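Lab Notes | Robotics & Automation

Changing the walls instead of the task

The bimanual group at Isance has finished the first round of its background study, and the short version is that loud walls helped more than extra hours of plain demonstrations did. Rosalind Esposito presented the numbers at the December group meeting. What follows is a summary for people who were away or who work on the other floor.

The question came out of a failure last spring. A policy for handling notebooks and loose paper had been trained entirely in one cell with plain gray walls. It did well there. When the same weights were loaded in the Bredia cell, which has the same arms and the same table but a window on one side, the policy reached for the wrong place on nearly every try. The wrist views were fine. The trouble was in the fixed view, where the network had learned to lean on the wall color and on the line where the wall meets the tabletop.

There are two usual answers to this. One is to alter the images after collection, by swapping backgrounds or shifting colors in software. The other is to collect in many different rooms. The first is cheap, but it tends to leave hard edges around cables and thin fingers, and the network can pick up on those. The second is slow, and the group has only two rooms.

Esposito's approach is to change the real walls between blocks of demonstrations. Printed wallpaper goes on panels that fit inside the cell, on all three sides. The prints were chosen to be busy, with curved bands and strong color, so that no single edge or patch stays useful from one block to the next. Operators teleoperate as usual. Pens, baskets and other things that live in the cell stay where they are, and the tabletop stays white, so the walls are the only planned change. A panel swap takes one person less time than a coffee break, and the arms don't need to be recalibrated afterward.

The full set for this round is 800 demonstrations on a page and notebook task with two arms. Half were recorded with plain walls and half with patterned ones, by the same operators, and the two halves were used to train separate policies with identical settings. Both were then run in the Bredia cell, which neither had seen. The plain-wall policy finished the task in 49 percent of trials. The patterned-wall policy finished in 68 percent.

Most of the gain came in the first reach. With patterned walls in the training data, the arms went to the paper more directly and spent less time hovering. Once a gripper was close to a page, the two policies behaved much alike, and both still had trouble separating a single sheet from the ones under it. That part looks like a contact problem, and no wallpaper is going to fix it.

There was a small cost at home. In the original gray cell, the plain-wall policy was still slightly better, and it was a little faster per trial. Esposito thinks this gap would close with a longer training run but hasn't tested it. She also tried a mix, adding software color changes on top of the patterned walls, and saw no clear benefit.

The group hasn't settled how many patterns are needed. An early test using one pattern for everything gave a policy that did poorly once the wall was plain again, so variety seems to matter more than brightness. The next round will compare a small set of prints against a large one, with the number of demonstrations held the same.
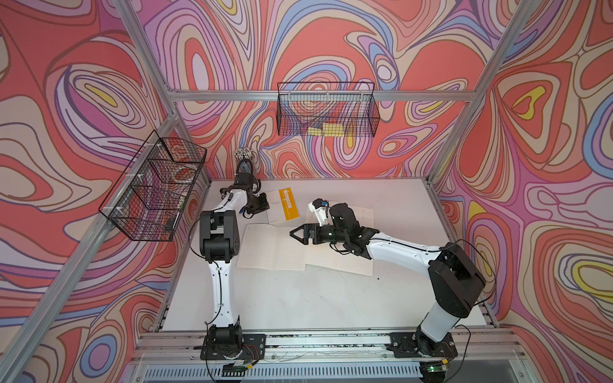
Beat Lanz wrote in after the draft of this item went around and said he isn't convinced the walls deserve all the credit. Both halves were recorded in order, plain first and patterned second, and operators get smoother with practice. He would like to see the blocks shuffled before anyone quotes the 68 percent outside the building. He also asked whether the same effect would show up on a tabletop with a pattern of its own, where the paper itself would be harder to pick out.

Esposito agrees on the ordering. The next round will alternate plain and patterned blocks within each shift, and every operator will record under both. The tabletop question is on the list for later, after the Skandetti demo is out of the way and the second cell is free again.

Panel drawings and the print files are in the shared folder under "walls." If you want to borrow a set for your own cell, ask before taking them, and please store them flat.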